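Flasholm ground capacity and the March playoff
Local football > Lower divisions

touchline_terrace
Posted 2025-11-01
League has confirmed the promotion playoff in March goes to Flasholm again. I make that the third year running. Capacity is listed at 3,000 since they shut the far bank, and last year's gate was given as 2,626, so on paper there is room. But if Ceron get there, they will bring more than that on their own. Can we not have it at Carretero Park for once?

pranik_end
Carretero Park has one working turnstile block and a pitch that holds water from the first frost. I was at the cup tie there and the second half was played in one corner. Flasholm is dull but it drains.

oldcrossbar
The far bank is meant to reopen before the playoff. The figure in the club newsletter was 3,275 with the bank included. That is 275 extra standing places, all of them behind the goal and with no roof.

touchline_terrace
275 places doesn't fix it. My complaint is more about where it is. Ceron supporters have a two-hour drive and Pranik supporters can walk. If those two meet in the final it's a home game for Pranik in everything but name.
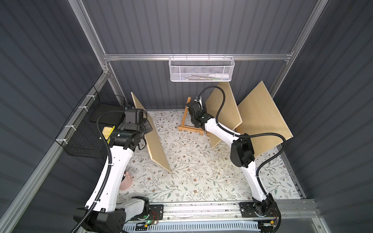

Same thing with the changing rooms. Pranik train at Flasholm twice a week and know every bump in that pitch. I'm not saying they would lose elsewhere, but a final should be at a ground neither side uses.

pranik_end
We trained there for 4 weeks while our own pitch was reseeded. That ended in September. Please check before posting.

touchline_terrace
Fair enough, I had that wrong. The distance point stands.

leftfootonly
Distance is the same for everyone over a few seasons. Two years ago it was our lot on the bus and we got on with it. What bothers me more is the kickoff time. Last year it was early evening and the last bus had gone by the time extra time finished.

oldcrossbar
Agree on kickoff. Move it to two o'clock and half of this thread goes away.

touchline_terrace
Half of it, maybe. I would still write to the league about the venue. Does anyone know if they take letters from supporters or only from clubs?

leftfootonly
Clubs only, last I heard. Ask your secretary to put it on the agenda.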